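Clakico 202 Service Papers Binder

Print this page | E-mail this page

2020-03-26, by the owner, Howells Family History Supplies

I've sold a lot of binders out of this little shop in Drultel, and the 202 is the one I keep buying for myself! It's made for people chasing a soldier or sailor in the family, so it's sized for the odd things those folks end up with: discharge papers, pension letters, a medal card copy, the telegram that somebody's grandmother kept in a cookie tin.

The binder comes with 30 clear sleeves and holds up to 70 if you buy the refill packs (I'd stop a bit short of that, the rings get grumpy when they're full). Sleeves open at the top and along one side, so you can lay an old letter in flat and fold the cover over it, no shoving. Big plus if your letter has been folded in quarters for a hundred years and is splitting at the creases.

Each binder has a set of tabs as well. Clakico prints them Birth & Home, Enlistment, Service, Burial or Return, and After. I use the last one more than I thought I would. My own great-uncle's widow moved four times and remarried, and all of her census pages live back there.

What it won't take: rolled panoramic regiment photos, anything in a frame, or medals. For medals I'd point you to the Ekier shallow box, which we also carry. Please don't tape a medal to a page. I've seen it done.

Color is dark green or gray. The green is back in stock, and the next batch of gray is due in May.

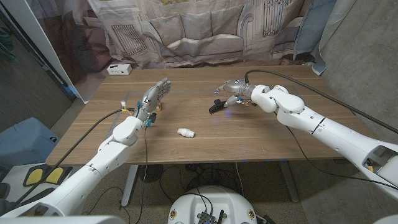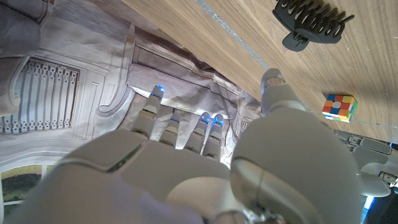 Before you fill a single sleeve, spread the whole pile out and put it in date order, even the stuff you're sure has nothing to do with the service years. I started on my own family's papers in 2000 and went straight to filing, and I spent almost a whole winter taking it all back out again. A good stretch of wooden tabletop like the one in both photos is what you want for the job, only pull your chair well in, so nothing slides over the side and down to the floor. Wash your hands first, keep the coffee in the other room, and use a soft pencil for notes on the copies, never on the originals.

Refill sleeves come in packs and fit the older Clakico binders too, except the very first ones with two rings. If you're not sure which you have, e-mail me a picture of the rings and I'll take a look.

Print this page | E-mail this page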